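Blackout lining and a cold bedroom window

The north bedroom has a single-glazed sash window that measures 147 cm high by 79 cm wide. I rehung the curtains in July, when nobody thinks about heat loss, so that the winter readings would start from a fixed setup.

The old curtain was unlined cotton on a slim pole. Its main fault was the gap at the top: room air dropped behind the cloth, cooled against the glass and ran out over the sill. A heavier fabric does little for this if the top stays open. The fix was a return at each end of the pole, which brings the side of the curtain back to the wall, and a flat board across the top.

For the lining I compared two cloths, one from Dudier and one from Schouten. The Dudier is coated on one face and blocks more light. It is also stiff, and it creased along every fold I pressed into it. The Schouten is woven in three layers with no coating and hangs better. I bought the Schouten.

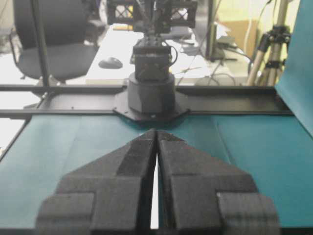
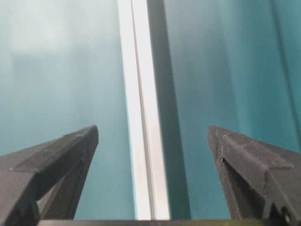
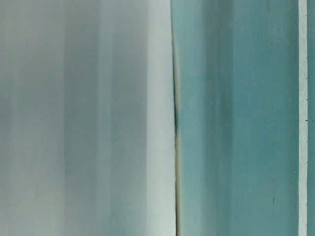 Shrinkage is the step people skip. I cut a test square of lining, 100 cm on each side, washed it at the temperature on the label and dried it flat. It lost 11 mm along the length and almost nothing across. The face fabric lost less. If the two are sewn together unwashed, the lining pulls the hem up at the first wash, so I washed both before cutting.

The lining is attached at the heading only and hangs free at the bottom, with its hem slightly shorter than the face fabric. Weights went into the corners of the face fabric. The brackets are from Kerkent and needed longer screws than the ones supplied, as the plaster is thick on that wall.

A thermometer is now on the sill, behind the curtain, and a second is on the bookcase. I will log both at 7 a.m. through the cold months and post the table in spring.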